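The Long Wash

The year my grandmother let the upstairs room in Drokness, she gave the lodger one rule, which was that letters must not be read at the table. She'd had bad news over soup once and had never really forgiven the soup. So when the envelope from Parnance came in February, I carried it to the laundry room, where it was warm and a person could sit down on an upturned crate and take as long as she liked.

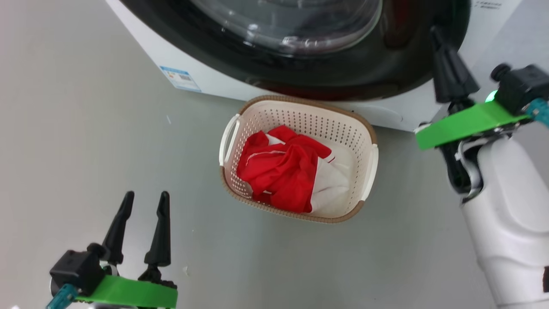

You'll want to open that before supper, my grandmother called through the wall, or it will sit in your stomach with the potatoes.

She knew, of course. She knew the handwriting, just as I did (those tall, leaning capitals, like people waiting for a bus in the wind), and she knew he had been gone nine years. My father had left to cook on the Meléndez ferries and had meant to be away for one season. He sent money, and then postcards, and then for a long while only a card at Christmas with his name in it and nothing else at all.

I turned the envelope over and over. I thought about the six of us squeezed into the back of his old car, singing, and about how he used to fold the towels in thirds and get cross, in a gentle sort of way, if anybody folded them in half. I still fold them in thirds. I have lived in four apartments and married a man who folds in half, and I go behind him and do them all again!

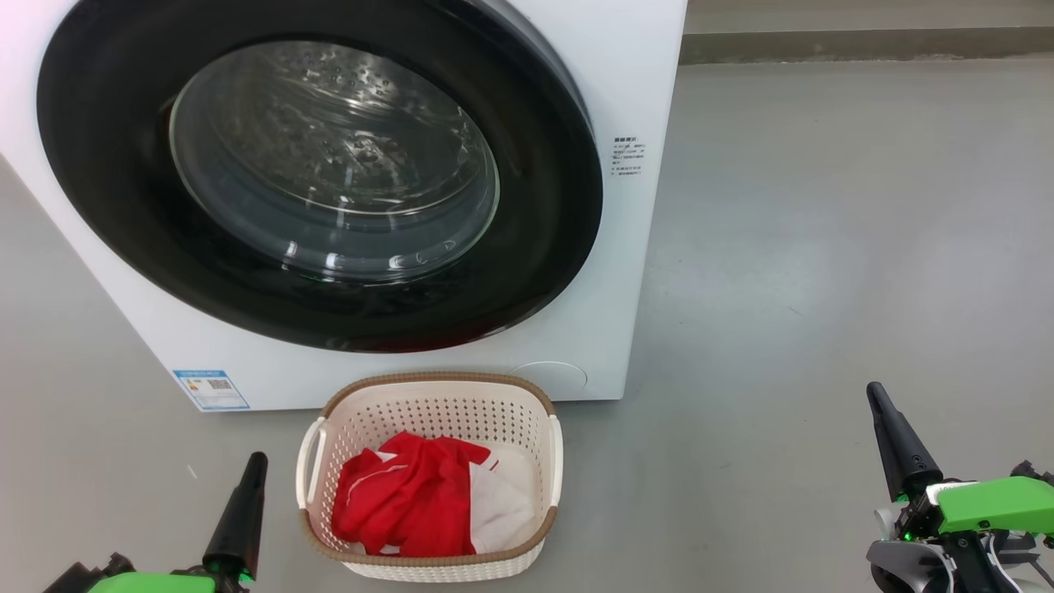 The machine at Drokness, door shut.

When I finally got my thumb under the flap, there was a single page inside, and a bus ticket. He was working on land now, he wrote, in the kitchen at the Prasico Hotel, room and meals included, and it was 435 miles from our door to his. He had measured it on a map with a piece of string. Would I come? He didn't say he was sorry, but he had crossed out a whole line so hard that the pen had gone through the paper, and I held it up to the light for a good long time, trying to make it out. 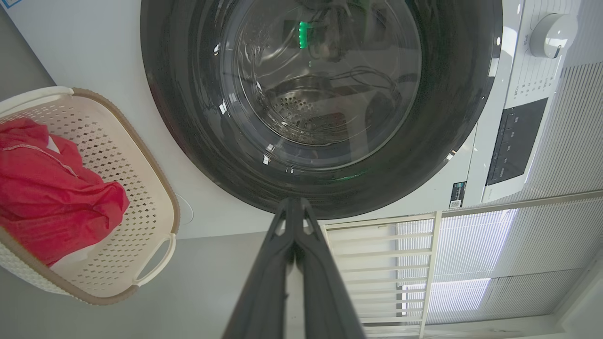 Round door and program knob.

"Well?" said my grandmother, when I came in at last.

"He wants me to visit."

She ladled out the soup and pushed the bread toward me, and then she got up again and took down the blue suitcase from the top of the cupboard, and wiped it all over with her apron.

"You'll need towels," she said. "Hotels never give you enough."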